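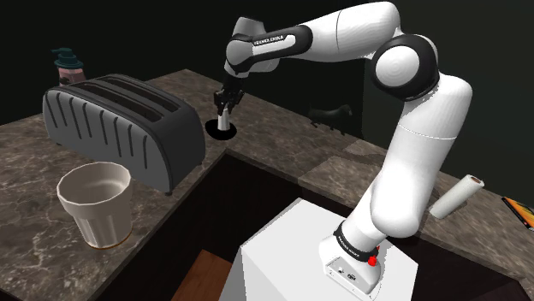

4.2 Adding an equipment item to a policy schedule

Use this procedure to add a single item of plant or equipment to a commercial policy already held in Flundix. The item must have its own line in the schedule if its value is above £1,000. The description field takes plain words, and should name the type of item, its main colour and any maker's name printed on it, for example "robotic arm, white and black, marked FRANKA EMIKA, with two-finger gripper". Do not enter the maker's name alone.

Before you start, you will need the policy number, the purchase invoice or a valuation, and edit rights for the branch. Edit rights for Gendcombe are granted by Zulkifli Lumbantobing.

1. Open the policy and select Schedule, then Equipment.

2. Select Add line. A blank line opens at the foot of the list.

3. Type the description. The field holds 355 characters, including spaces.

4. Enter the serial number. If there is none, enter NONE. A blank field will stop the line from saving.

5. Choose the basis of cover: New for old, Indemnity or Agreed value.

6. Enter the sum insured in whole pounds, without commas.

7. Set the start date for cover. The date cannot fall before the start of the current policy period.

8. Attach the invoice or valuation as a PDF.

9. Select Check. Any field with an error is outlined in red.

10. Select Save. The line is marked Pending.

11. Select Reprice to work out the extra premium, then Confirm.

Caution: Cover does not begin while a line is marked Pending. Tell the client in writing if the item has to be passed to an underwriter.

Note: Agreed value can only be chosen with a valuation attached. An invoice will return error 81. Remove the invoice, attach the valuation and repeat step 9.

Note: Items on hire are entered under Hired-in plant (section 4.5). If one has been entered here by mistake, delete the line before repricing.

Policies moved across from the old Orkwood system may show two schedules. Add the line to the one headed Current. Queries on moved policies go to Gemechu Belay at Govindasamy, with the policy number in the subject line.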